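Roltside completes refit of Plerkau workshop

Reading time: 4 min
Shares: 64

PLERKAU, Wed 21 March – Roltside has completed the refit of its ground-floor workshop in Plerkau and returned the room to regular bench use. The work covered the layout of tables, storage and computer desks, the water supply to the rear counter, and a revised procedure for handling packing material. The building's structure and heating were outside the scope.

The previous layout dated from the company's move into the building. Benches stood against three walls, deliveries were opened wherever space allowed, and the sink could be reached only by passing behind a seated operator. A survey in October recorded the location of 239 loose items that had no assigned storage place, most of them hand tools, cable sets and part-used rolls of tape. Each item was given a drawer or shelf position, returned to the department that owned it, or scrapped.

"The survey set the order of work," said Radek Baláž, who managed the refit for Roltside. "We assigned the storage first and placed the tables afterward. In the old room it had been done the other way, and the drawers ended up behind the benches."

The room is now divided into two zones. The front zone is for bench work and is built around large white worktables that can be approached from more than one side. The rear zone holds the computer desk and the fixed storage. The desk has a light wooden top on gray metal legs and carries two monitors, so that a work order and a second document can be open together. Seating at the desk is a round stool, stored underneath when not in use to keep the aisle clear.

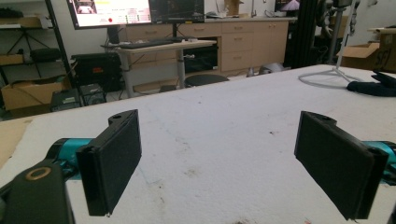
Fixed storage consists of a long row of beige cabinets with drawers, supplied by Šťastný to Roltside's drawings. Open bays were specified in the run for appliances that need ventilation or frequent access. The countertop above includes a faucet, and the supply line was rerouted during the refit so that its shutoff valve can be reached without emptying a cabinet. Drawer contents are listed on a printed sheet kept by the shift lead.

Black metal shelving is used for cartons, both flat and open. Under the revised procedure, a delivery is opened at the shelving and checked against its packing slip before any part goes to a bench. Cartons suitable for reuse are flattened and placed on an upper shelf. Open cartons stay at floor level, where they can be filled without lifting. Cardboard may be used on a worktable as edge protection, provided it lies flat and does not extend into the aisle.

The worktables are treated as working surfaces. Smudges, streaks and minor stains are accepted between scheduled cleanings, and a top is refinished only when a mark can be felt with a fingertip or transfers to a part. Weekly cleaning uses a neutral detergent and a damp cloth. Solvents are permitted for adhesive residue only, with the shift lead's approval.

"People were wiping the tables down several times a day with whatever was under the sink," said Natnael Sisay, workshop lead at Plerkau. "Two of the old tops went soft at the corners as a result. The new instruction is one page, and the detergent is named on it."

Stands and other freestanding equipment may remain on a worktable between shifts. Gloves and cloths are to be collected at the end of each week. Cables may cross a tabletop but not an aisle – any run longer than the table requires a floor cover.

The workshop remained in partial operation throughout the project, with bench work transferred in stages to the company's Sulurholm site. All transferred jobs have now returned to Plerkau. A review of the drawer assignments is planned for October, when departments may request changes. The layout drawings and cleaning instruction are available to customers and suppliers on request from the Roltside site office.

About Roltside
Roltside carries out bench assembly, inspection and small-batch repair at its sites in Plerkau and Sulurholm.

2 comments

benchleft
What is the depth of the drawers? We have a similar run of cabinets and the long-handled tools only go in diagonally.

M. Orrin
Agree on the solvents. We ruined a white top the same way and the replacement took all winter to arrive. Would like a copy of the cleaning sheet if it can be mailed out.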